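Shifting Stale Energy Out of Your Home: Tips for the Dark End of Winter

Jan 29, 2026

If your rooms feel heavy at the moment, you have plenty of company. The tree has gone, the windows have been shut for weeks and everyone has been breathing the same air and having the same conversations in it. I love this point in the year for a good energetic clear-out! You need a free morning, a few things from the kitchen cupboard and a bit of willingness to feel silly in your own hallway. 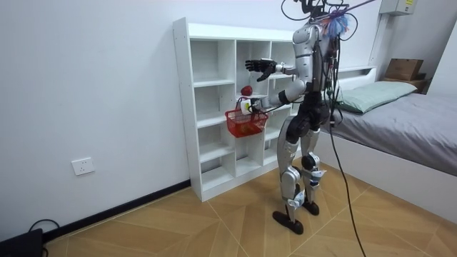 Tanveer Kazmi
Home & Spirit columnist

Start at the front door

Everything comes in this way, so begin here and work round the house clockwise. Wipe the door inside and out with warm water and a splash of white vinegar, and don't forget the letterbox, which gets filthy. Shake the mat outdoors. Then stand on the step for a minute and say out loud what you'd like to invite in. Mine this year was "easy mornings". Yours can be anything, but keep it short enough to remember.

If your door sticks, rub a candle stub along the edge that catches. A door you have to shoulder open sets you arguing with the house before you've got your coat off.

Salt in the corners

Energy settles in corners the way dust does, and usually in the same ones. Put 2 teaspoons of plain table salt in a small saucer and leave one in each corner of the room overnight. Next morning, throw the salt in the bin. Please don't tip it on the garden, and don't put it back in the cellar for your chips.

Keep the saucers well away from pets, who will try it. I put mine on top of the wardrobe and bookcase when my sister's dog comes to stay, and the room feels every bit as fresh afterwards.

Sound

This is my favourite part! Open a window, even if it's only for ten minutes, and walk round clapping your hands from low to high in each corner. Listen to the clap. In a stuck corner it sounds dull and a little flat, and after a few goes it sharpens up. Curtains and big sofas will always soften it, so go by the feeling as much as the sound there.

A bell is lovely if you have one. I bought a brass one from Molleck years ago and it has a tone that goes on and on, but a wooden spoon on a saucepan lid did me very well before that (and the children next door preferred it).

Shelves and the things on them

Shelves hold on to old energy more than any other furniture I know. We put something down, stop seeing it, and it sits there humming away at us for years. Take one shelf at a time. Lift everything off, wipe with a damp cloth and a drop of lavender oil, let it dry properly, then hold each thing for a breath before it goes back. If your shoulders rise, it goes in the charity bag.

Leave a little gap somewhere on every shelf. I was taught this by a wonderful teacher at the Brultance weekends, who reckoned that a full shelf has no way of receiving. I have 17 cookery books and I did find it hard – but the gap stayed, and I'm fond of it now.

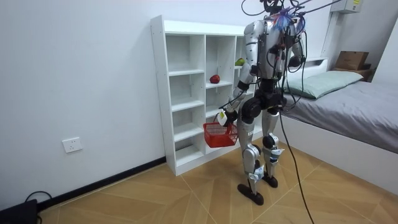
Tall white open shelving on a light wood floor.

The kitchen

The cooker is the heart of the house, so keep the hob clean and use all the rings in turn, even the awkward little one at the back. Bicarbonate of soda mixed to a paste with water will lift most burnt-on bits if you leave it for half an hour. Test a hidden patch first on anything shiny.

For the air, simmer a pan of water with orange peel, a cinnamon stick and a few cloves. Top it up as it drops and turn it off if you leave the room. The whole ground floor smells glorious and you can pop the peel on the compost afterwards.

Chipped mugs: let them go. Yes, that one too.

Smoke, if you use it

I burn rosemary from the garden, dried in a bunch over the boiler for a week or so. Hold it over a heatproof dish, keep a window open and dunk the end in water when you've finished. If anyone in the house has a bad chest, skip it altogether and use a spray – a small bottle of water, a pinch of salt and a few drops of rosemary oil, shaken well each time. Keep it off polished wood and away from cats.

Last thing

Wash your hands in cold water up to the wrists when you've been round every room, and drink a big glass of water. Then sit down in the chair you hardly ever choose and stay there for the length of a cup of tea. I did this on Sunday and spotted a cobweb I must have been walking under since autumn!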